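Drainage and Sorting of Shared Cutlery in a Student Kitchen
Muireann Mac Carthaigh and Eamon Hayes
Submitted February 23, 2023
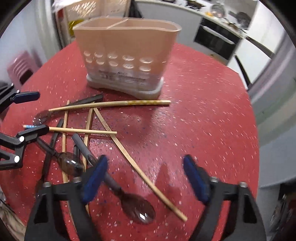

The Plulthorpe kitchen is shared by two corridors, and its cutlery is washed by hand. Our project looked at how utensils are stored between washing and use, and whether a fixed sorting rule shortens the time spent putting them away. The holder used throughout was a plastic caddy with two compartments, oval drainage holes in the front wall and a drip tray under the base. Each trial began with the chopsticks and spoons in a loose pile on the table in front of it.

Method
Two rules were compared. Under rule A, items went into either compartment as they came to hand. Under rule B, chopsticks went in one compartment and spoons in the other. Timing ran from the first item lifted to the last released. We recorded 103 trials under rule A and the same number under rule B.

Results
Rule B was slower to load. The difference came mainly from crossed chopsticks, which had to be separated before a spoon underneath could be lifted. Retrieval was quicker under rule B — users took the wrong item less often.

Limitations
Staining on the wooden chopsticks was noted but not measured. Drying time was left out after the kitchen scales failed in March of the previous year and were not replaced.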